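Chapter 7
Hot Water Distribution in Small Buildings

7.1 Scope of the chapter
7.2 The distribution problem
7.3 Dead legs and waiting time
7.4 Circulating loops
7.5 Point-of-use heating
7.6 Balancing
7.7 Worked problems

7.1 Scope of the chapter

Chapter 6 dealt with the production of hot water: heater types, storage volume, recovery rate and the sizing of the heat source. It was assumed there that water leaving the heater was immediately available to the user. In a real building it is not. The water must travel through pipe, the pipe loses heat to the space it passes through, and whatever is left standing in the pipe between draws cools until it matches its surroundings.

This chapter is concerned with that pipe. It covers systems serving offices, clinics, small schools and similar buildings of up to four floors, where the demand at any single outlet is low and irregular. Large residential systems and hotels are left to Chapter 8, as their peak demand governs the pipe size and the methods given here will undersize the mains. Process hot water is not covered in this book.

The reader should be comfortable with the pressure drop tables in Appendix B and with the steady-state heat loss equation from Chapter 3. SI units are used throughout. Where a flow rate is quoted in liters per second, the density of water is taken as 1 kg/L. The error this introduces at the temperatures of interest is under two percent and is smaller than the error in any estimate of use.

7.2 The distribution problem

Three quantities describe the performance of a distribution system as seen from the outlet. The first is delivery temperature, measured once flow has become steady. The second is waiting time, measured from the opening of the tap until the water reaches a stated fraction of the delivery temperature. The third is the standing loss, meaning the heat given up by the pipework when no water is being drawn.

These quantities pull against each other. A large pipe has a low pressure drop but holds more water, so the waiting time rises. A loop kept hot by a pump has a short waiting time but a continuous standing loss. Lowering the supply temperature cuts the standing loss and raises the risk of bacterial growth in storage and in slow sections of pipe. For this reason the examples in this chapter hold the supply temperature at 60 °C where it leaves the heater. Water at this temperature can scald, and a mixing valve at or near the outlet is assumed in every case. Local code takes precedence over the values used here.

Demand in small buildings is difficult to predict. Fixture counts give a poor guide when most draws last a few seconds and many end before any hot water has arrived. A person rinsing a cup will commonly finish with the water that was already standing in the branch. The heater registers a draw, the main is filled with fresh hot water, and the user has received none of it. Losses of this kind do not appear in a steady-state calculation and have to be treated separately (Section 7.3.2).

7.3 Dead legs and waiting time

A dead leg is a length of pipe, ending at an outlet, through which water moves only when that outlet is open. Its volume is found from the internal diameter d and the length L:

V = π d² L / 4

Take a dead leg with L = 10 m and an internal diameter of 15 mm. The volume is 1.77 L. At an outlet flow of 0.1 L/s the standing water is displaced in 17.7 seconds. The true waiting time is longer – the pipe wall must also be heated, and the hot water mixes with the cold water ahead of it. A multiplier of 1.3 is used in this book for copper and 1.2 for plastic pipe, which gives 23 seconds for the copper case. Users of a hand-washing outlet will rarely wait that long.

Reducing the internal diameter to 10 mm brings the volume down to 0.79 L and the waiting time, with the copper multiplier, to 10 seconds. The pressure drop per meter rises steeply and must be checked against the pressure available at the top floor under simultaneous draw. It is a common mistake to check the branch alone and to leave the meter and the backflow preventer out of the sum.

7.3.1 Layout

The cheapest means of shortening a dead leg is to move the outlet. Two buildings are used as running cases in this chapter. The Wavcombe building is a three-floor office with its wet rooms stacked around one riser. The Ostham building has the same floor area on 2 floors, with wet rooms at both ends of a long corridor and the heater in the basement at the east end. Nothing in the schedule of fixtures separates them, yet the Ostham building has four times the volume of water in its dead legs.

7.4 Circulating loops

Where outlets are far from the heater, the main may be extended into a loop and kept hot by a small pump. The pump has only to replace the heat lost from the pipe, so its flow is set by the standing loss and the temperature drop allowed around the loop:

m = q L / (c ΔT)

For the Ostham building the loop length is 111 m, supply and return together. With insulation giving a loss of 10 W/m, the total standing loss is 1,110 W. Allowing a drop of 2 K and taking c as 4,186 J/(kg·K), the required flow is 0.133 kg/s. Over a year of continuous operation the loss amounts to 9,724 kWh, most of it given up while the building is unoccupied.

Two control methods are considered. The Rathjen method runs the pump from a return temperature sensor with a fixed dead band. The Gorel method adds a record of past draws and starts the pump ahead of expected use. Both are set out in full in Section 7.4.3, with their limits. Neither should be allowed to hold the loop below the temperature required for hygiene.

7.5 Point-of-use heating

The alternative is to serve remote outlets from the cold main and to heat the water locally. 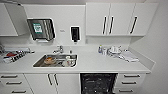
A local heater removes the dead leg almost entirely, at the price of a separate electrical supply and one more item to maintain. Storage types of small capacity suit brief, repeated draws. Instantaneous types have no storage loss, but their output is limited by the circuit rating, and the flow must be throttled in winter when the cold main is at its lowest temperature. The selection procedure begins with the design inlet temperature, found as follows.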